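¿Te puedes creer lo que dice un vídeo con millones de visitas?

Explicado para lectores de 9 a 12 años
8 de enero de 2022

Seguro que te ha pasado. Alguien te enseña un vídeo en el móvil, un chico cuenta una historia tremenda mirando a la cámara y debajo hay un número enorme de visitas. La persona que te lo enseña dice: «Mira cuánta gente lo ha visto, tiene que ser verdad».

Pues no tiene por qué. Que mucha gente vea una cosa significa que mucha gente la ha visto, y ya está. Si mañana un señor sale a la plaza disfrazado de gallina, lo mirará todo el pueblo, y eso no lo convierte en gallina.

Vamos a hablar de las historias virales: cómo se hacen, quién gana algo con ellas y qué preguntas puedes hacerte antes de enfadarte, reírte o reenviarlas.

¿Qué quiere decir «viral»?

La palabra viene de «virus». Un virus pasa de una persona a otra, y de esa a otras más. Con un vídeo ocurre algo parecido: tú se lo mandas a tu prima, tu prima lo pone en el grupo de baloncesto, alguien del grupo se lo manda a su hermano mayor.

Vamos a hacer una cuenta. Imagina que una persona envía un vídeo a 5 amigos y que cada uno de ellos lo envía a 18 más. Ya son 90 envíos nuevos, solo en el segundo paso. Ninguna de esas personas ha comprobado nada. Han dado a un botón.

Además, las aplicaciones ayudan. Dentro de ellas hay un programa, al que se suele llamar algoritmo, que elige qué vídeo te sale después. Se fija en cosas como cuánto rato te quedas mirando, si comentas o si lo compartes. Lo que no hace es llamar por teléfono a los protagonistas para preguntarles si la historia pasó de verdad. Un vídeo que te pone furioso puede funcionar muy bien, porque la gente furiosa escribe muchos comentarios.

El caso del batido

Pongamos una historia como las que circulan. Un chico con muchos seguidores sube un vídeo. Se hace llamar Lultetti. Dice que en la cafetería Bretis le han tirado un batido por encima «solo por ser famoso», y enseña la camiseta manchada. Promete que en el próximo vídeo va a decir quién ha sido.

En el segundo vídeo no lo dice. Cuenta otra vez lo del batido, ahora llorando, y promete la respuesta para el tercero. En el tercero anuncia que se ha comprado una camiseta nueva de la marca Stasico, que por lo visto es comodísima, y que hay un descuento para sus seguidores.

¿Te huele raro? A mí también. Vamos a mirar qué sabemos seguro.

Sabemos que hay una camiseta manchada. Sabemos que Lultetti dice que fue un batido y que se lo tiraron. No sabemos si se lo tiraron, si tropezó o si se lo echó él mismo en la cocina de su casa. No hemos oído a nadie de la cafetería. Y sabemos una cosa más: al final de la historia había algo que vender.

Ojo, que ser desconfiado tiene también su trampa. Que haya un anuncio al final no demuestra que todo sea mentira. A lo mejor le tiraron el batido de verdad y luego aprovechó. Lo único que podemos decir con lo que tenemos es «no lo sé». Es una respuesta muy buena y se usa poquísimo.

El truco de la segunda parte

Fíjate en cuántas historias de estas vienen en trozos. «Parte 1», «parte 2», «sígueme para la parte 3». A veces se hace así porque la historia es larga. Muchas otras veces se podría contar entera en menos de un minuto, pero entonces no volverías.

Los cuentos por entregas son muy antiguos. Los periódicos publicaban novelas a trocitos para que la gente comprara el siguiente número. Aquellos lectores sabían que estaban leyendo una novela. En un vídeo casi nunca te avisan de si lo que ves es una noticia, un teatrillo o una mezcla.

¿Y los periódicos?

Muchas páginas de noticias copian lo que ya es viral. Una web que podríamos llamar Thiele publica: «La estrella que sufrió un ataque en una cafetería responde a sus enemigos». Parece serio, porque tiene titular y fotos grandes. Pero si lees despacio, descubres que todo lo que cuenta la noticia está sacado del vídeo. El periodista no fue a la cafetería ni habló con los camareros.

Hay unas palabras que conviene buscar: «según cuenta», «asegura», «afirma», «en su cuenta de». Quieren decir que lo ha dicho una persona y que el periódico no pone la mano en el fuego. El problema es que en el titular esas palabras suelen desaparecer. «Dice que le atacaron» se convierte en «Le atacaron».

Otra cosa que despista es leer lo mismo en diez sitios distintos. Parece que hay diez pruebas. Si los diez lo han copiado del mismo vídeo, sigue habiendo una.

Los números también engañan

Debajo del vídeo de Lultetti hay 1.684 comentarios. ¿Son muchos? Depende. Puede que una misma persona haya escrito cuarenta. Puede que bastantes sean de cuentas automáticas, programas que escriben «jajaja» y corazones sin haber visto nada. Y una gran parte suele ser gente discutiendo con otra gente, sin hablar ya del batido.

Las visitas tienen otro misterio. Cada aplicación decide qué cuenta como una visita, y en algunas basta con que el vídeo empiece a sonar mientras tú buscas otra cosa. Cuando alguien presuma de visitas, puedes preguntarle cuántas personas lo vieron hasta el final. Lo más seguro es que no tenga ni idea.

Cuando la broma le toca a alguien

Hay historias virales que consisten en vengarse. Una persona famosa recibe insultos y contesta enseñando el nombre y la foto de quien la insultó. O escribe a su familia. A mucha gente le parece divertidísimo y justo.

Insultar está mal, eso no cambia. Pero piensa en lo que pasa después. Miles de desconocidos van a buscar a esa persona para insultarla a ella. A veces se equivocan de persona, porque hay otra con el mismo nombre. Y la familia, que no había hecho nada, recibe mensajes también. Cuando un vídeo te invite a ir todos juntos contra alguien, desconfía el doble, aunque el que lo pide te caiga fenomenal.

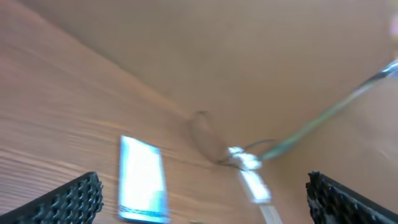
¿Qué hago si un famoso pide a sus seguidores que escriban a alguien que le ha insultado?

Lo mejor es no escribir. Tú solo conoces una parte de la historia y tu mensaje se juntaría con miles más. Si has visto insultos o amenazas, puedes usar el botón de denunciar de la aplicación y contárselo a un adulto de confianza.

Preguntas para antes de compartir

¿Quién lo cuenta? ¿Estaba allí o se lo han contado?

¿Se oye a la otra parte? Si la historia trata de una pelea entre dos y solo habla uno, te falta la mitad.

¿Qué gana el que lo cuenta? Puede ser dinero, seguidores o nada de nada. Hay personas que suben un vídeo porque les ha pasado algo y necesitan contarlo.

¿Está cortado? Un vídeo que empieza justo cuando alguien grita no enseña lo que ocurrió antes del grito.

¿Cuándo se grabó? En mayo puede volver a circular un vídeo de hace tres años como si fuera de esta mañana.

¿Me importaría que fuera sobre mí?

No hace falta que hagas esto con el vídeo de un gato que se cae del sofá. Guárdalo para las historias en las que alguien queda como el malo.

¿Entonces no me creo nada?

Eso tampoco sirve. El que no se cree nada acaba igual de perdido que el que se lo cree todo, y encima se pone pesadísimo en las comidas. Hay cosas que se pueden comprobar: si hay más testigos, si un medio ha preguntado a las dos partes, si el local existe. Cuando no se puede, se deja en «no lo sé» y se sigue merendando.

Y aplica lo mismo a este artículo. Hemos dicho que los periódicos publicaban novelas por trozos. ¿Es verdad? Búscalo en la biblioteca. La palabra es «folletín».

Palabras difíciles

Algoritmo: lista de instrucciones que sigue un programa, por ejemplo para elegir qué vídeo te enseña.

Fuente: la persona, el papel o el lugar de donde sale una información.

Seguidor: quien se apunta para ver lo que publica una cuenta. No significa amigo.

Testigo: alguien que estaba delante cuando pasó.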